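Manual flash for small subjects: my current settings

August 24, 2023

I have changed the flash setup again, so the notes from last November are out of date. I will leave them up, as a few people have linked to them, but the numbers below are the ones I use now.

The old arrangement was a Wendero speedlight on the hot shoe with a card diffuser held on by elastic. It worked at a distance. At magnifications above life size the lens barrel got in the way and the lower third of the subject went dark. Tilting the head down helped a little and put more strain on the foot, which was already loose.

The new arrangement

The flash now sits on a short bracket to the left of the lens, with the head turned inwards. The bracket is a Giria. It is heavier than I would like, but the joint stays where it is put. The diffuser is a curved sheet of frosted drafting film, fixed at the flash end and open at the lens end, with a second smaller sheet inside it. The gap between the two sheets matters more than the thickness of either. With the sheets touching I get a hot spot in the middle of every shiny wing case. With two fingers of space between them the highlight spreads into a soft patch with no hard edge.

I tried the Sundeo foldable diffuser as well. Colour was fine, but the front panel sags when the bracket is tilted and then it touches leaves. It has gone back in the drawer.

Exposure

Camera in manual, shutter at the sync speed, ISO 400, aperture f/8 on the lens ring. Flash in manual, starting at 1/16 power and moving up or down a step at a time. I gave up on automatic flash metering for this work. A pale moth on dark bark and a black beetle on a white petal each came out wrong, in opposite directions, and I spent more time on compensation than I would have spent turning a dial.

Remember that the marked aperture is not the working one. At life size an f/8 setting behaves like f/16 for light and for diffraction on a simple extending lens. At twice life size it is worse again, and I open up to f/5.6 and accept the thinner depth.

At 1/16 power the burst is short enough to freeze my own shake. At 1/2 power it is noticeably longer and I start to see doubled hairs on legs. If I find myself above 1/4, I move the flash closer instead.

Background

The usual complaint about flash is the black background. The light falls off quickly, so anything a hand's width behind the subject is lost. There are two cures. One is to put something behind the subject, such as a leaf or a piece of matt card. The other is to slow the shutter and raise the ISO until the daylight registers. In open shade I have gone up to ISO 2,000 for this. The noise cleans up well enough in smooth areas, less well in the subject itself.

For indoor tests I work against a plain grey wall. It gives a known tone to check the fall-off against, and a flat surface shows up uneven light very quickly.
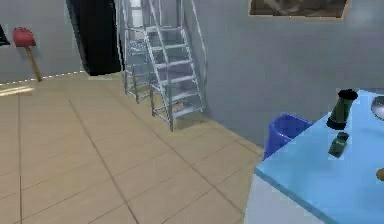 Batteries and recycle time

I use rechargeable cells, four in the flash and four spare. On a fresh set at 1/16 the flash keeps up with single frames without trouble. Bursts are another matter. The third or fourth frame is usually darker, and in a focus stack that shows as banding once the frames are merged. I leave a pause between frames when stacking by hand.

The last test run on one set of cells was 101 frames, all at 1/16, with the ready light still coming back promptly at the end. I stopped there as the card was full of pictures of the same dead hoverfly.

Still to sort out

The cable. The coiled one from Ocampo pulls the bracket round when the camera is turned to vertical, and the plug has worked itself out more than once. A straight cable would hang down into the grass. A radio trigger would fix both, but adds another thing to charge and raises the whole lot off the shoe. I may try taping the coil along the underside of the bracket first.

The inner diffuser sheet has also begun to yellow at the corner nearest the flash tube. White balance has not moved enough to measure so far. I have cut a replacement and will shoot the two side by side against the grey card before swapping it in.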